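Flunia Nature Readers: Karkemura River Otter
Written by Fanni Szekeres, illustrated by Benedek Vörös
Hardcover, ages 6 to 9
Reviewed 26/12/2025

This is the fourth title in the Flunia Nature Readers line and the first one set in fresh water. It covers a single year in the life of a female river otter on the Karkemura, from the first ice in November through to the next autumn. I read it twice alone and then used it with a second grade reading group over two weeks.

The text is organized into 17 short chapters, each on one spread. Left pages carry the running story, right pages carry the facts. Sentences on the left run short, and new terms are set in bold the first time they appear. The glossary at the back defines all of the bold words except "latrine" and "holt," both of which a child will ask about. Holt is explained in chapter 3, but a reader who skips to the glossary won't find it.

Accuracy is good. The section on fur separates guard hairs from underfur and explains how trapped air keeps the skin dry. The diving pages say that otters close their ears and nostrils under water. The diet page lists fish, crayfish and frogs in that order and notes that the mix changes with the season. I have one complaint about content: the chapter on pups says they "love" their first swim. Otter pups often have to be coaxed or dragged in by the mother, and the fact page opposite says so. The two pages should agree.
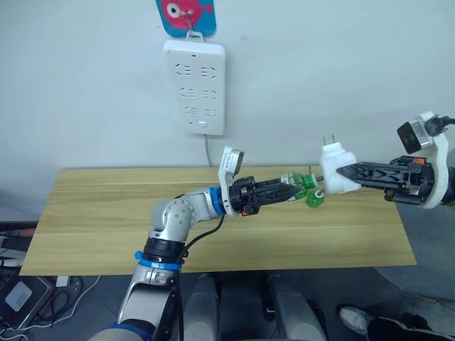

Reading level is less even than the cover suggests. Chapters 1 through 9 can be read alone by most seven-year-olds. From chapter 10, where the book moves on to territory and scent marking, the fact pages get denser and the type drops a size. My group needed an adult for those. The story pages stay at the same level throughout, so one workable method is to let the child read the left page and read the right page aloud yourself.

Vörös works in ink and flat color. His otters have correct proportions, with the thick tail base and the small ears set low, and the webbing on the feet is visible where it should be. The river map on the endpapers is clear but has no scale. The cross section of the den is the best drawing in the book and could have used a full spread. As printed, the underwater entrance falls close to the gutter and the binding has to be pressed flat to see it.

The back matter has a track guide, review questions and an index. Tracks are drawn at actual size, which is useful outdoors. The questions are mostly recall, with a few at the end that ask for reasoning, such as why an otter would leave a pool that still has fish in it. No answers are supplied. The index is short but the page numbers I checked were right.

Binding is sewn and the paper is matte and heavy. After two weeks of group use the corners had softened and the spine was sound. The Drisdale paperback edition is glued, and the copy I looked at had started to split at the den pages. A Magyar edition is listed by the publisher, but I haven't seen it.

Compared with the earlier Flunia book on beavers, this one has better drawings and a weaker glossary. Suitable for classroom shelves and for children who already read short chapter books. For a child under six, the beaver title is the easier start.

Rating: 4 out of 5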